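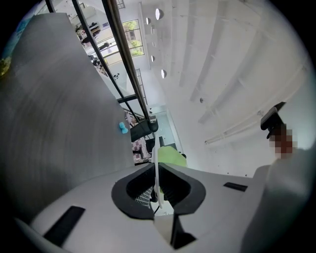

No. 51

White ceiling, gray surface, black rails. Those are the three tones I have to work with in this room, and the small light-blue piece sitting near the straight edge is the only thing on that side I can find quickly without my glasses. I have decided to take the hint and sort the small stuff by color.

The previous system was by size. It came from Saulius Butkienė, who stored hardware that way in Stonley for years, and for screws it is fine. For bumpy, irregular, toy-like bits it fails, as there is no agreed way to measure them. I had 404 pieces in the bins when I stopped, and 10 size classes, two of which held nearly everything.

Current procedure:

Tip one bin out onto a plain surface. Gray works well. White loses the pale pieces and black loses the dark ones.

Pull the blues first, light and dark together. Splitting them later takes a minute or two.

Keep everything a hand's width back from any straight edge. The light-blue one is closer than that at the moment. Small parts that go over end up under the shelving, and the shelving is heavy.

Label the bin with a swatch of the color, no words. I tried words. Evangelia Michailidis and I do not agree on what teal is.

Brushed finishes deserve a note. The grain hides fine scratches but holds dust along its length, so wipe with the grain using a barely damp cloth, then a dry one. Black rails show every fingerprint and get the dry cloth only.

The Bakalis bins are still stacked in the hall and have not been touched. I will do those in June, when the shelf brackets from Kokuldale should be in. Comments on last issue's post about drawer liners are still open.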